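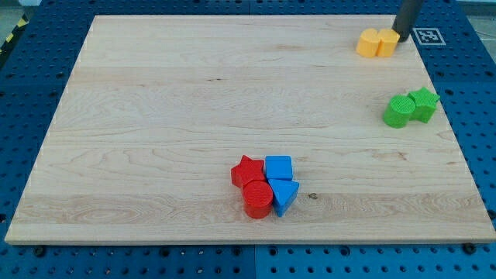

Why does a segmenter that handles single blocks well fall apart once the blocks touch? Because depth gives it no edge to work with: two tops at the same height with no gap between them come out as one region, and the planner then asks for a grasp on an object that doesn't exist.

I spent most of September on this in Lotent, our perception and planning stack. The old pipeline fit the table plane, removed it, and clustered whatever was left by distance. It was fine as long as pieces stood apart. Push a green cylinder up against a green star and it returned one blob with a centroid near the contact line. Color splitting rescues a red star next to a blue cube. It does nothing for two pieces of the same color.

The wood didn't help. Pale board, visible grain, a few knots. The color stage kept proposing the darker knots as very small objects until I set a minimum region area of 70 pixels. Crude, but it has held.

What changed in the new version:

Regions are now over-segmented on purpose and merged afterward. The merge score uses color distance, agreement of surface normals, and concavity of the combined outline. Concavity does most of the work. A star against a cylinder leaves a deep notch on either side of the contact, and the cut goes between the notches. The catch is that a star has notches of its own – five of them – so the first version cheerfully sliced stars into pieces. Po-yen Chung suggested fitting the known block shapes to each candidate before accepting a cut, and that fixed nearly all of it.

The table frame comes from a fiducial marker on the blue surface. I used to re-estimate it on every frame, which put jitter into the targets. Now it is estimated once at startup and checked at intervals. If the check disagrees, the planner stops and complains.

Results, from a log of 1,833 frames with hand-labeled masks: the old pipeline got every block right in 600 of them. The new one got 890 on its first run, before the shape fitting went in. I haven't rerun the full set since, so I won't quote a final number. Chin-lung Shek has the labels and is correcting a batch where two touching yellow pieces were given the same ID.

Still open: a square cluster of four has contacts along its inner sides, and the cuts interact. Greedy merging depends on the order you visit the pairs. I have a small graph formulation half written that scores all the cuts together. It is slower, and on my desk machine too slow to run inside the control loop, so it will probably run once per pick and cache the result.

The branch is called brernwood. Config keys have changed, so an old file will fail at load with a message naming the key.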